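A few of you asked how we run the two-arm kitchen table at Mestthorpe without breaking crockery or fingers. I wrote up the house rules in April and they have changed a lot since. Posting the current set as a thread. 1/15

Scope first. These are rules for a tabletop cell with two arms and household items. They are not a replacement for the risk assessment or the arm maker's manual. If our rules and the manual disagree, the manual wins and you tell me so I can fix ours. 2/15

Rule one is about people. One operator, named on the sheet, holds the stop button. Anyone else in the room can call a stop out loud and the operator presses it without asking why. You talk about it afterward. We had this backward for months, with the operator deciding whether the call was justified. 3/15

Hands stay off the table while either arm is enabled. "Enabled" includes paused. A paused arm is still powered and can be resumed by somebody who doesn't know you're reaching for a bowl. If something needs to be moved, disable both arms, move it, step back, say "clear," enable. 4/15

Check the status lights on both bases, every time. Bongani Chauke caught a case where one arm had been disabled and the other hadn't, and the person reaching in had only looked at the near one. Both bases go on the checklist as separate lines now. 5/15

Layout. Anything an arm has to pick up gets clear table around it. Anything neither arm is going to touch is either part of the task layout or it comes off the table. "I'll just leave it there for now" is how a mug ended up under an elbow. 6/15
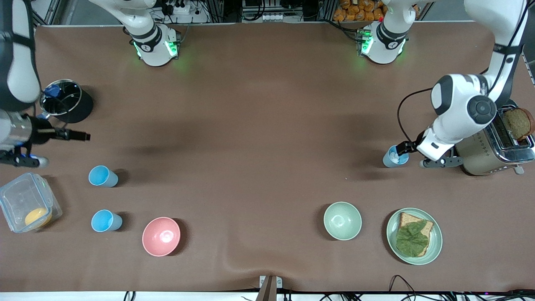 Both arms on the breakfast layout. Left gripper by the cup, right gripper on the pot handle.

Handles. A long handle must point toward the arm that will take it, and the grasp has to be far enough along that the fingers close on the handle and miss the body of the pot. Write the handle direction on the layout card. If you leave it to whoever sets up, you'll get a different answer each time. 8/15

Cups and bowls. Plastic cups are fine. Ceramic is allowed for bowls only, and it goes in the open part of the table where a bad reach won't push it over the side. Chipped ceramic goes in the bin right away, even if the chip is on the foot. 9/15

Liquids. No free water on the table, no oil, nothing hot. If a task needs a "full" cup, fill it with dry solids. Andine, who we share the building with, allow water with a drip tray. Their wrists are sealed and ours aren't, so please don't borrow that one from them. 10/15

Appliances. A toaster or kettle used as a prop stays unplugged and its cord is tied back. If a task really does need it powered, that's a separate assessment with its own sign-off, and Raimonds Rozīte is the person who signs. He will ask where the nearest isolator is. Know the answer before you go and see him. 11/15

Food. Real food is okay for a session and then it gets thrown away. Do not eat it. It has been handled by grippers that were greased by a person in gloves. Snacks for people are kept in the other room, and yes, I know how often this one gets ignored. I'm still writing it down. 12/15

Cables. Arm cables need slack through the whole reach, so run both arms to their far corners at slow speed before the first task of the day and watch the loop at the wrist. If it goes tight or catches on a joint, stop and re-dress it. Cables along the front edge stay below the work surface. 13/15

Speed. New layout, new object or new person at the controls means slow mode for the first 2 full runs. After that you can go to 100 percent of the cell limit, which is set well under what the arms can do. The limit sits behind a password. If you think it's too low, bring me the case and we'll look at it. 14/15

Logging. Every stop gets a line: time, who called it, what was moving, what was under it. We reached entry 402 this month, September 2025. Most are dull. The dull ones are how we found the cable problem, so keep writing them. The template came from the people at Stirka and I've only changed the column names. 15/15

Adding one because three people replied with the same question. Yes, the rules apply when you're only "testing a grasp." Most of our stops with a person near the table came from quick tests, when the sheet hadn't been filled in and it wasn't clear who had the button.

And one more for the team at Lã, who asked about two arms sharing a space. We give each arm its own side and a strip in the middle that only one may enter at a time. The controller enforces it, but draw it on the layout card too so the person setting up can see where it is. Handovers happen in that strip, in slow mode, and they have their own card.

The full sheet is two pages and prints on one piece of paper. Reply if you want it and I'll send the file. Corrections are welcome, especially from anyone who runs ceramic at higher speeds than we do.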